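Home | Features | Research | Places | Archive

A second life for the Verndale mill

18th November
By Efua Kwofie

When the weaving floors at Verndale closed, the borough of Flesley was left with a building too large for any single tenant and too sound to pull down. It stood empty for years. The roof held, the windows mostly did not, and the lower yard flooded each winter when the beck rose. Proposals for flats came and went, and a plan for a hotel reached the planning office twice before its backers withdrew.

The Findis Trust took the lease on different terms. It asked the borough for a long agreement at a low rent and undertook in return to bring the mill back into use one floor at a time, letting each finished floor help to pay for the next. The first tenants were a bookbinder and a firm that repairs church clocks. There are now 60 workspaces in the building and a waiting list for more.

Beverley Merrick, who directs the Trust, is cautious about calling the mill a success. "We have a building that pays for its own heating," she said. "Ten years ago that would have seemed a foolish hope. But the north wing is still closed, and until it opens we have done only part of what we promised."

The rules of tenancy are strict. Rents are fixed by floor area and reviewed every third year. A tenant may not leave a room locked and idle for more than two months, and storage alone does not count as use. Each must also open its doors to the public on one day in the year. The last condition was unpopular at first, particularly among those whose work is quiet or slow, but the open day drew 885 visitors this year and few tenants now argue against it.
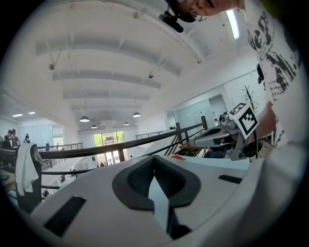

Hand-held grippers, one of them carrying a black-and-white marker.

The older trades remain the heart of the place. Corey Treloar, the bookbinder, has kept the same corner of the second floor from the beginning and has trained four apprentices there. He values the light, which comes from the north and does not fade his cloth, and the width of the old goods lift. He is less fond of the stairs.

Others have found the building harder. Benmoussa, a furniture maker, left after two winters because its timber would not settle in the damp of the ground floor. The Trust has since relaid the drains on that side and raised the floor, work that cost more than the whole of the previous year's repairs. The rooms have been let again, this time to a printer.

Attention has now turned to the north wing. Declan Maihi, the architect appointed to the work, has found that 590 of its window panes need replacing and that the iron columns on the upper level must be strengthened before any load is placed on them. He intends to keep the original hoist beam and the painted numbers on the doors. The borough has agreed to the plans in outline, subject to a further report on the beck.

There is some unease in the streets nearby. Ashton Harawira, who speaks for residents of the terrace below the mill, supports the project but wants firm limits on deliveries. A petition asking for a morning curfew on lorries gathered 200 signatures. The Trust has offered to move its loading bay to the upper road, although the slope there is steep and the surface poor.

A decision on the loading bay is expected before work begins on the columns. Tenants on the second floor have been told to prepare for noise through the spring.

Related items
Flesley market hall to keep its Victorian roof
The clock repairers of the upper valley
What the beck carries: a history of flooding in the lower town
Letters: rents, workshops and the high street

Back to top | Subscribe | Contact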